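The Zotgate job was supposed to be easy. One corridor of staff lockers, steel, gray-green, number plates already in the box. I'd been fitting lockers for Bomora since I was nineteen and I could do a bank of them half asleep (and in July, with the air conditioning off, I pretty much was).

Then I got to 632.

It wouldn't open. Brand-new door, brand-new lock, and the key just went round and round like it was stirring soup. I called the office and got Gülizar Tokgöz, who has run our order desk forever and has never once said hello on the phone.

"There is no 632," she said.

"I've got my hand on it."

"They ordered up to 600. I typed it myself. Go have lunch."

So I went and had lunch, which was a warm cheese sandwich on the loading dock, and I thought about it the whole time. Lockers don't sneak in. They weigh a ton and they come on a truck, and I'm the guy who signs for the truck! 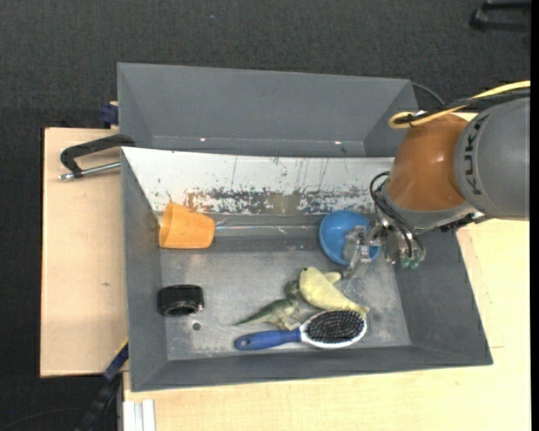
When I came back up I tried the key again and this time the door swung open, sweet as anything. Inside was a coat hook, a shelf, and a packing slip folded in 4. It was one of ours, old paper, the yellow kind we quit using when I was still an apprentice. Deliver to Akthorpe, it said, care of Sivakumar. Old Sivakumar taught me how to hang a door. He used to say you leave one spare at every site, because somebody always gets hired after the drawings are done.

I called Gülizar back and read it to her. She was quiet for so long I checked my signal.

"Akthorpe burned down," she said finally. "We lost that whole order."

"Well, one of them's here."

"Does the door hang straight?"

I got my level out and held it against the edge. The bubble sat right in the middle and stayed there.

"Dead straight," I said.

I heard her typing. "Fine. I'm adding it to the invoice at no charge. Put the plate on."

I dug through the box, past all the ones I'd expected, and there it was at the bottom, with 2 screws taped to the back. I put it on and went to find the elevator.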